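**Ticket 96 — Demo cell stalls before grasp (Tuststead open day)**

Status: resolved, monitoring
Opened: 2018-02-03
Priority: high (visitor demonstration)
Component: Tandetgate simulator, pick task, cabinet layout

**Report**

During the dry run for the Tuststead open day, the simulated arm moved to its pre-grasp pose and stopped there. No error dialog was shown. The visitor display stayed live, but the task timer kept counting and the next step was never called. The fault came up in 4 of 23 runs. Restarting the task cleared it each time; restarting the viewer alone did not.

The demonstration runs unattended between talks, so a stall leaves a still arm on the big screen until a member of staff gets to the keyboard.

**Environment**

- Simulator: Tandetgate, demo branch
- Planner: Zumov, default settings apart from the approach height
- Scene: single table, white cabinet, arm on green base plate, two small objects
- Display machine: on loan from Lambrakis, fixed overhead view

**Log**

Entry 1. Checked the planner output. A valid path to the pre-grasp pose is returned every time. The request for the final descent is sent, then rejected with "target in collision". The demo script does not handle that reply and waits for ever.

Entry 2. Turned off the collision check on the cabinet. Ran the task 6 times, no stalls. Turned it back on and the stall returned on the second run. The cabinet is therefore involved, although the arm has visible clearance from it on screen.

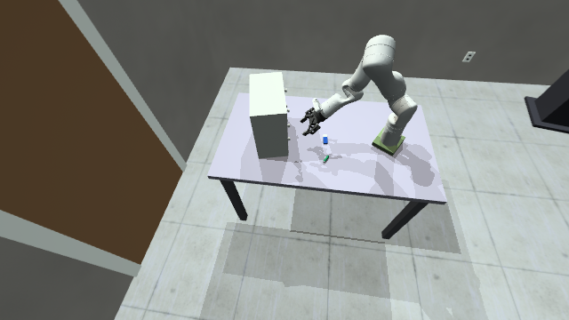 *Demo scene, overhead view: gripper beside the cabinet, above and slightly behind the blue-topped item.*

Entry 3. Compared the collision shape of the cabinet with the drawn model. The knobs on the side facing the arm had been wrapped in one padded box, which reached further into the work area than the knobs do. Some object placements put the open fingers inside that box on the way down.

Entry 4. Replaced the padded box with a separate shape for each knob. Planning time did not change enough to matter. Also added a timeout to the script: if the descent is refused, the arm goes home and the task starts again with new object positions.

Entry 5. Ran the full visitor sequence 23 times with the new shapes. No stalls, and the timeout was not triggered. Forced one refusal by hand to test it — the arm went home and the task restarted as expected.

**Fix**

Cabinet collision file updated on the demo branch. Script timeout merged. Old file kept in the archive folder until after the open day.

**Still open**

- The rejection message should appear in the operator window. At present it goes to the planner log only.
- Shadows on the tabletop are heavy near the base plate. Cosmetic, moved to a separate ticket.
- Check whether the October scene files use the same padded box.

Leave this ticket in monitoring until the last demonstration slot has finished, then close.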